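Chamado 2934 - Pavimento da rua interna, Residencial Bisbridge
Aberto por: Mavis Fitzsimmons, casa 207
Categoria: Áreas comuns / Piso
Prioridade solicitada: alta
Prioridade atribuída: normal
Situação: em acompanhamento

Descrição inicial (moradora)
Toda noite, quando um carro passa devagar, ouço um "toc-toc" vindo do piso. Dois toques, pausa, às vezes um terceiro. Tem bloco solto na rua. Já avisei na portaria, onde me disseram que bloco intertravado "trabalha mesmo". O meu trabalha no turno da noite e sem hora extra. Peço que alguém venha ver antes que afunde um pneu ou um tornozelo.

Atualização 1 - Atendimento
Recebido. Favor informar o ponto exato.

Resposta da moradora
Entre a minha cama e o resto do mundo. Mais exato do que isso, só se eu for deitar na rua com o ouvido no chão, coisa que na minha idade rende outro tipo de chamado.

Atualização 2 - Atendimento
Encaminhado à Kendik, responsável pelo assentamento. A Kendik respondeu que o piso está fora da garantia e que a manutenção agora é da Wojcik. A Wojcik respondeu que só faz manutenção do que recebeu formalmente, e que o piso não consta no termo. Consta o meio-fio. Pedimos à Kendik o termo. A Kendik pediu o número do chamado. O número do chamado está no alto desta página desde o início.

Atualização 3 - Manutenção local
Como as duas empresas seguem trocando e-mails, fomos nós mesmos. Percorremos a rua a pé no fim da manhã, batendo com o martelo de borracha fileira por fileira. 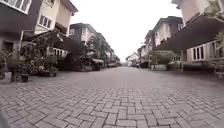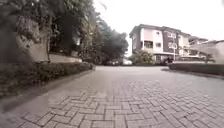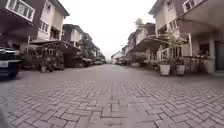

Anexos do chamado 2934: blocos em espinha de peixe nos três registros.

Atualização 4 - Manutenção local
Observações da vistoria:
Blocos com manchas mais escuras aqui e ali. Mancha não faz barulho, então ficam como estão.
Junto ao meio-fio da cerca viva, som cheio ao martelo. Nada a fazer.
Nas fileiras em frente à casa 207, 5 blocos com som oco. Um deles desce um pouco quando se pisa no canto e volta sozinho ao lugar. Marcamos todos com giz.
Causa provável: areia de rejunte que foi embora com as chuvas de abril e não mandou notícia.

Comentário da moradora
Registro que ouvi as marteladas e que o som era idêntico ao da madrugada. Registro também que passei semanas sendo tratada como quem ouve coisas. Aceito desculpas por escrito.

Atualização 5 - Atendimento
O formulário não tem campo para desculpas. Incluímos aqui: desculpe, dona Mavis.

Atualização 6 - Manutenção local
Serviço feito na sexta-feira. Levantamos os blocos marcados, refizemos o colchão de areia, recolocamos no mesmo desenho (a espinha de peixe perdoa pouco: um bloco virado e a fileira inteira não fecha) e compactamos. Areia fina varrida nas juntas em duas passadas. A sobra ficou no depósito, no saco com etiqueta 705, que o sistema da Grarkbridge insiste em chamar de "mobiliário".
Pedimos aos moradores que não lavem a rua com jato de pressão. O jato tira a areia, a areia segura o bloco, e o bloco solto acorda a casa 207.

Comentário da moradora
Primeira noite: silêncio. Segunda noite: um toque só, bem fraco, e não vinha da frente. Acho que vem mais do lado do largo, onde os carros manobram. Não quero parecer implicante, mas deixei o horário anotado: 23h40.

Atualização 7 - Atendimento
Chamado mantido aberto. Nova vistoria pedida para a área de manobra. A Wojcik acaba de escrever perguntando se o problema era no meio-fio.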